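Sceptics wanted: demonstration day observers, Doston

Expressions of interest close Dec 21, 2022

Haslam Homewares is considering whether to put a pair of Horeo robot arms on the packing benches at our Doston warehouse. The supplier is keen. Some of us are less so. Before anyone signs anything we are holding a demonstration day in January, and we want 8 people in the room who are not selling the thing and have not already decided to buy it.

Our range runs to 3,668 lines, most of them small, plenty of them breakable, and a fair few with a shape no sane person would design a carton for. Candlesticks, tins, glassware, vases, planters. We have been told the arms can handle "a broad selection" of this. We have asked which selection and are still waiting on a list.

What you would be doing

You will watch two sessions with a break between them, and keep a written record of each on a form we provide. We want to know what was picked up, what was put down, what was dropped, and how often a person stepped in to help. That last column matters most to us. A helping hand from a technician tends not to make it into the brochure, and we have all been to the sort of open day where the tricky item quietly goes back in the box.

After lunch, observers choose stock from our own shelves and ask for it to be packed. The supplier has agreed to this in writing. You will then spend an hour with Harriet Brannigan, our operations manager, who will go through your notes and is not offended by bad handwriting.

You do not need to know anything about robotics. If you do, say so, and tell us who you have worked for.

Who we are looking for

Anyone who has packed, picked, stacked or unpacked for a living, in a warehouse, a shop, a removals crew or a commercial kitchen. Current Haslam casuals may apply and will be paid their normal rate for the day. We would particularly like a couple of people who have worked alongside automation elsewhere and can tell us what it was like once the launch cake was gone.

You must be 18 or over, able to stand for stretches of an hour, and willing to sign the site safety form. Closed-toe shoes, please. We can't take anyone employed by Horeo or by Arnel, who are handling the installation quote, nor members of their households.

Pay and practical matters

Outside observers receive a flat $247 for the day, paid by bank transfer, plus lunch. Parking is free behind the building. If you need a chair, step-free access or an interpreter, tell us when you apply and we'll organise it.

Observers' forms will be pinned up in the lunch room unedited - names removed if you prefer - and a copy goes to the supplier. No promise has been made to anyone about the result, whatever colour the sales folder is.

To apply

Send a few lines to Harriet Brannigan at the Doston office, or leave them at the front counter. Tell us what work you've done and the most awkward object you have ever had to wrap. No résumé needed.

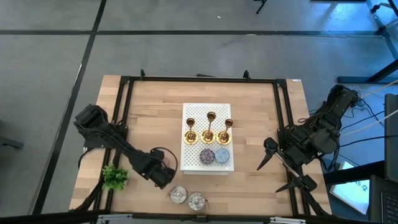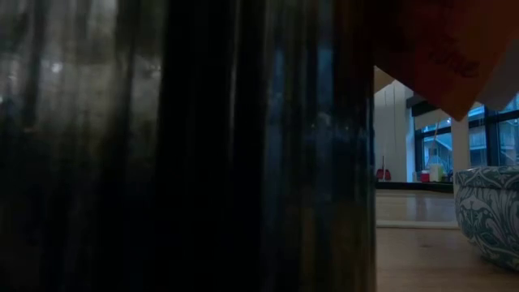

Demonstration space. First picture: the bench with both arms, candlesticks and tins on the white stand. Second: the window side of the room.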